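Ticket 239: gripper swap, kitchen counter sim
Opened by: Jaqueline Serrano
Project: Kolunville
Status: waiting on Ichikawa

Problem
Comparing the Proledico finger set against stock parallel fingers, same arm, same counter. Proledico config drops out of the planner on pot handle grasps. Stock one is fine. Need to know if it's the colour/depth stream or the collision mesh before we order for the real bench.

Tried so far
Jan build, clean restart. No change.
Fingertip offset zeroed, re-entered by hand. No change.
Swapped controller to Eltatell, 102 episodes. Fewer dropouts, but 7 still died at pre-grasp, all on the left handle.
Friction back to defualt. Worse.
Checked pot mesh for flipped normals, looks OK to me. Someone else pls look.

Renders
Arm over the marble counter, gripper pointing down, big pot in the middle both times. Second one has a small green thing hanging in mid-air just right of the gripper, see next steps.

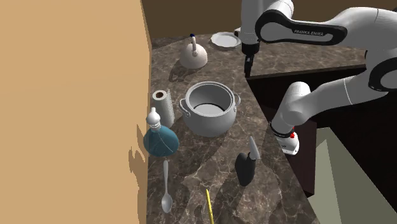
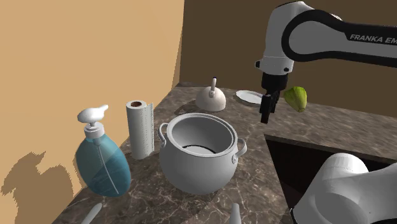
Next steps
Find out what the floating green object is parented to. Might be its own bug, log seperately if so.
Rerun stock fingers on Eltatell, same 327 seeds, so the numbers line up.
Ichikawa to send the updated finger mesh. Chased once already.
Leave the ticket open till then.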